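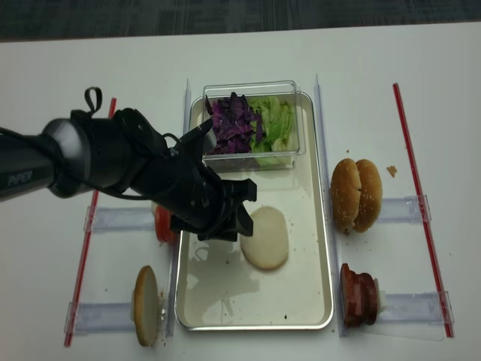

Vukwood まな板「Tostum」

ホーム > 台所道具 > まな板 > Tostum

お待たせしました、Tostumがようやく再入荷です! 春に売り切れてからずっと「次はいつですか」とメールをいただいていて、そのたびに「もう少しです」とお返事していたのですが、そのもう少しがずいぶん長くなってしまいました。すみません。

作っているのはAnouk Willemsさん。もともとは椅子の修理をしていた人で、端材で自分用に削った板が友だちの間で評判になり、気がついたらまな板のほうが本業になっていたそうです。Vukwoodという名前の工房で、ほとんどの工程を一人でやっています。なので一度に届く数は多くありません。

私はこのまな板を自宅で3年使っています。最初の印象は「あれ、軽いな」でした。木のまな板というと、洗うたびに手首にずしっとくる重さを覚悟していたんですよね。Tostumの標準サイズは657グラム。片手で持ち上げて、刻んだものをそのまま鍋にざっと落とせます。これが毎日のことだと本当に大きいんです。

刃当たりはやわらかめです。とんとん、というより、とすとす、という音がします(うまく伝わるでしょうか)。早朝にお弁当を作るとき、家族を起こさないかとひやひやしなくなりました。キャベツの千切りのような、延々と続く作業でも手が疲れにくいと感じています。

サイズは3種類

小:果物や薬味用。朝、りんごをひとつ切るだけの日に。
標準:一番よく出ているサイズです。迷ったらこれをどうぞ。
Major:大きいほう。白菜や魚をまるごとのせたい方に。ただし、シンクの幅を先に測ってくださいね。私は測らずに買って、斜めにして洗っています。

木目と色は一枚ずつ違います。ご指定はお受けできないのですが、「濃いめが好き」くらいのご希望なら備考欄に書いていただければ、在庫の中から探してみます。 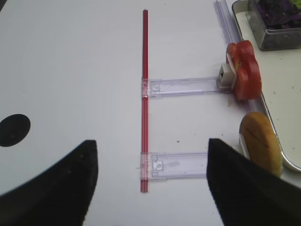 赤い棒と透明なプラスチックのブラケット

お手入れのこと

よく聞かれるので、私のやり方を書いておきます。

使う前にさっと水でぬらして、ふきんで軽く拭く。使い終わったら、中性洗剤とスポンジで木目に沿って洗う。肉や魚のあとは、まず水で流してからお湯を使ってください。いきなり熱いお湯をかけると、たんぱく質が固まって落ちにくくなります。洗ったら水気を拭いて、立てて風を通す。食洗機と漬け置きは反りや割れのもとになるので、やめてくださいね。

オイルは年に2回塗っています。私が使っているのは同じ棚で扱っているHarwoodのまな板用オイルで、布に少しとってのばし、ひと晩置いて、翌朝に余分を拭き取るだけ。塗りたてはしっとりして色がぐっと深くなるので、ついもう一度塗りたくなるのですが、塗りすぎるとべたつきます。経験者は語る、です。

にんにくや玉ねぎのにおいが残ったときは、粗塩をふって半分に切ったレモンでこすっています。すっきり消える日もあれば、うっすら残る日もあります。気になる方は小サイズを薬味専用にするのがいいと思います。

お客さまの声

「標準サイズを使っています。パンを切っても板が動かないのがうれしい。裏に濡れぶきんを敷くともっと安定しました」
Åsmund Dalenさん

濡れぶきん、私もさっそく真似しました。料理中だけ敷いて、終わったら外して乾かしてくださいね。

よくあるご質問

削り直しはできますか?
できます。工房でお引き受けしています。送料はご負担いただく形で、お預かりの期間は混み具合によります。Majorだけは少し長めに見てください。

IHの上に置いて使えますか?
電源が切れていて、天面が冷めていれば私は置いています。ただ、そのまま置き忘れないように!

ギフト包装はありますか?
あります。生成りの紙と麻ひもの、とてもあっさりした包みです。のしは今のところご用意がありません。

次の入荷は10月の予定です。標準サイズはいつも先になくなるので、品切れの表示になっていたら「入荷のお知らせ」のボタンを押しておいてください。順番にメールします。

関連商品
Harwood まな板用オイル
Vukwood 木べら
Vukwood バターナイフ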